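The Long Life of a Good Vase

My grandmother kept her flowers in whatever was going. Jam jars mostly, a milk jug with a chipped lip, and once, for the better part of August, a gumboot. So I came to vases late in life, and I blame Fengying Jin for it entirely.

Fengying has sold second-hand china in Brumeck for years, out of a narrow shop with 204 painted over the door, and she'll happily talk you out of a purchase if she thinks it's wrong for your kitchen table. (She did it to me twice!) What she likes is a narrow neck. A wide mouth, she told me over a pot of very strong tea, wants a whole garden to fill it, and most of us only have a few stems of something and a bit of greenery from over the neighbour's fence. 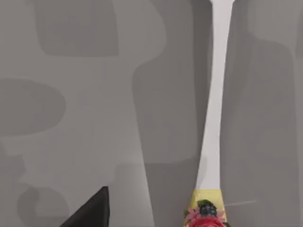 I went home and tried it with four sprigs of wattle and was rather pleased with myself, though the colour dropped all over the sideboard by the weekend. Cuiping Lu, who arranges the flowers for the hall at Teuber, laughed when I told her. She cuts her stems on a slant, strips anything that would sit below the waterline and changes the water every morning before breakfast, even in the holidays.

Cleaning is the nuisance, of course. I use a spoonful of uncooked rice, warm water and a drop of dish soap, and swirl until my wrist gives out. Cuiping swears by a bottle brush she's had since her first flat, and she has promised to leave it to me in her will.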